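Two-arm benches: buying and budget questions
Last changed June 28, 2018. Questions to Naveen Gautam, building stuff to Rupert Widmer.

Quick answers for anyone filling in an equipment request. Not complete. If your question isn't in here, ask, and it'll get added when there's time.

Who can ask for a bench?
Any team at Bralodholm or Lirkum with its own cost code. Shared requests are fine but one team has to be down as the owner. Two names in the owner box and the form comes back.

What do we get for the money?
Two small arms, grippers fitted, the rail they bolt to, power supplies, cables, a table. No computer. No stools. No test goods.

Can we order one arm now and the second later?
You can. Wouldn't. The rail is cut and drilled for the pair, and a second arm ordered on its own goes to the back of the queue at Egilsson. If money is the only problem, put the pair in next year's plan and borrow bench time till then.

How long is delivery?
23 working days from a signed order for the arms. Table and rail come seperately from Jusby, usually sooner. Don't book anybody's time against the date on the order, book it against the day the crates are in the building.

What size table?
Bigger than you think. Most requests come in with a table that fits the arms and leaves no room for the goods. You want the arms able to reach in from both sides, a basket within reach of one of them, a pile of goods on the other side, and still some bare wood in the middle to put things down on. Lay it out with tape on the floor before you send the form. Takes ten minutes.

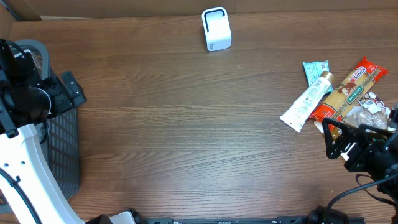 Do we need to budget for test goods?
Yes, and hardly anyone does. Put in 400 for the year, more if you're running every day. Goes under consumables, NOT equipment - finance will bounce it otherwise.

What should we buy?
Ordinary shop goods, and a mix. Boxes are easy and tell you very little about whether the grippers suit your work. Get things that sag, roll, crinkle or have a shiny wrapper. A long packet of spaghetti is a good one, stiff along its length and loose at the ends. Squeeze tubes with a flat crimped end. Resealable pouches, the coconut sort or anything like it, they lie flat and don't give the fingers much to get hold of.
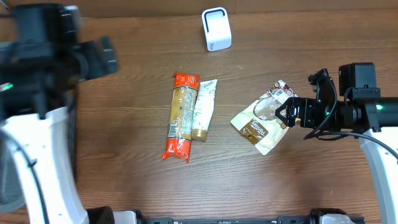

Buy doubles of whatever you settle on. Packets get tired after a few weeks of being picked up and the results drift, then you can't tell if it's the gripper or the packet. Keep one untouched in the cupboard to compare. Write the date on the worn one when you bin it, so next year's figure isn't a guess.

Are the standard fingers good enough?
For packets and tubes, mostly. Try before you order anything else. Rupert keeps a spare set of the narrow ones and will lend them for a fortnight. If you do want different fingers they are a seperate line on the form, 2 sets per bench, one for each arm.

Can we use our own table?
Yes if it's flat, doesn't wobble and Rupert has looked at it. Wood is fine. Glass no. Anything on wheels no, even with the brakes on.

What spares should go in the first order?
Cables. They run along the outside of the arms and they're what gets caught and pulled. One full spare set per bench. After that, a spare motor for the gripper, and a handful of the small screws for the rail becuase they always roll off somewhere. Spare arms are not worth holding, the money sits in a cupboard.

Which form?
Form 244 for anything with a motor in it. Everything else goes through normal purchasing, including the table.

When is the cut-off?
Requests in by the end of the first week of December for the next year's money. Late ones wait for the spring round. Naveen can't move this, please stop asking him - he doesn't set it.

What about running costs?
Electricity you can ignore. People you can't. Allow somebody half a day a week for resets, tidying up, swapping worn packets and checking bolts. If that person isn't in the plan, it'll be whoever sits nearest.

Can we see one before we ask for it?
Yes, the Lirkum bench, mornings are best. Bring a bag of your own goods, whatever you'd want handled, and allow an hour. Email Rupert first so he can clear the table.

Do we have to give it back?
No, but if it's idle for six months another team can put in for it. Let Naveen know if you're only pausing.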